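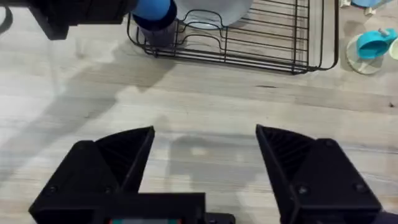 Blue cup, black rack, one plate. Dish rack week continues.

OK so quick post, I have maybe twenty minutes before I need to be somewhere. Several of you asked about the drying rack after I moaned about the old one, so let me just get it all down.

The old rack was a Sowa. Two tiers, drip tray, little side basket for forks. Looked great in the store. Took up half the counter and the tray grew a pink film by day four no matter what I did. Vinegar, baking soda, bleach once. Gone now. Somebody took it from the curb in under an hour, good luck to them.

New one is the low wire kind, black, no tray at all. Mine's a Brora but I doubt the name matters. You put it on whatever, table or counter, and if you need something under it you use a towel. A towel goes in the wash! Why did I fight with a plastic tray for that long.

Things I've figured out so far, no special order:

Plates first, all at one end. Not spread around with a gap here and a gap there, which is what I always did. If they lean the same way they take up hardly any room and you keep the rest of the rack for awkward stuff. Small plates in front of big ones or you'll never see the small ones again.

Bowls at the very end, tipped. A bowl sitting flat on wire keeps a ring of water round the foot and then you put it in the cupboard and it drips on everything under it. Ask me how I know.

Cups and mugs go in last. I go back and forth on this. Upside down is the obvious way, but thick mugs with a dent in the bottom hold a puddle up there, so I've started laying some on their sides. Glasses I still do upside down. Don't crowd them, I chipped a Tandau tumbler that way in November and they don't make that green any more. 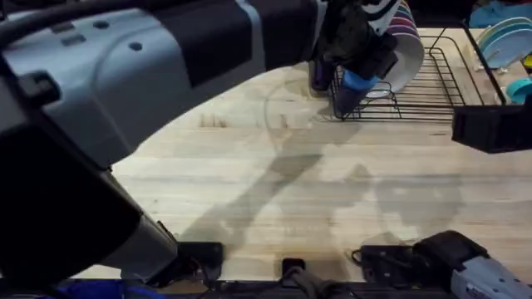
Doesn't a mug on its side just roll into the plates? asked Marshfern under the last post, and yes, it can. Put the handle down between two of the wires and it mostly stays put. A mug with a tiny handle, no, don't bother, that one goes upside down with a corner of towel under the rim.

Knives are the thing I haven't solved. No basket on this rack so for now they lie on the towel next to it and I hate it. There's a clip on holder from Sarnton, 90 grams supposedly, hangs off the side. Might order it. Might use a jam jar. Probaly the jam jar.

Also the towel. Waffle weave dries faster than terry, big difference, hang it over the oven door at night and it's fine by morning. I rotate 2 and that's plenty. Terry ones stay damp and start to smell like a gym bag.

Oh and unload it before bed. I know. But a rack that's still full at 7 am means breakfast dishes go in the sink, and then lunch goes on top of breakfast, and then you're me last year. It takes no time - plates as one stack, bowls as another, cups two at a time by the handles. I timed it against the kettle and the kettle lost.

Wire does scratch wood a bit if you drag it so lift it when you move it. Felt dots on the feet would help but they get soggy, I tried. Those clear rubber bumps for cabinet doors stick better. Still on after three weeks of me shoving the thing back and forth.

Next time the cupboard over the stove, which has way to many lids in it. Have to run.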